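Storing loose tea in old tins - is it safe?
Kitchen and Larder board

pellmell14
19 Aug 2022
I've been buying loose tea in bulk from Skino and the paper bags go stale within weeks. I have a few old tins in the loft. Can I tip the tea straight in or does it need a liner? I drink mostly black tea, with a bit of green.

rushgate
Straight in is fine if there's no rust. Wash it, dry it in a low oven, leave it open overnight. I've done this since February with no trouble.

quarrybank
I'd disagree. Old tins hold smells, especially if they had biscuits or tobacco in them. Green tea picks up everything. Use a foil bag inside the tin and fold the top over.

rushgate
Never needed a bag for black tea. Green, maybe.

tolworth_392
The lid matters more than the liner. A hinged lid with a latch looks smart but most of them let air in. This is the sort I mean, latch on the front and rounded corners inside. 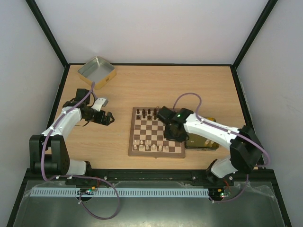 Tin with the lid open, back left corner of the table.

I'd keep teabags in one like that and put loose leaf in something with a push-down inner lid. Faritz do a plain one that holds 153 g of leaf.

quarrybank
Agree on the lids. The Faritz one is overpriced though - Asuvus sell much the same thing for less.

pellmell14
Thanks all. One of mine has a latch so that can have the teabags. The other two have push lids. I'll try the black without a liner and bag the green.

rushgate
Keep them away from the cooker as well. Heat did more harm to mine than air ever did.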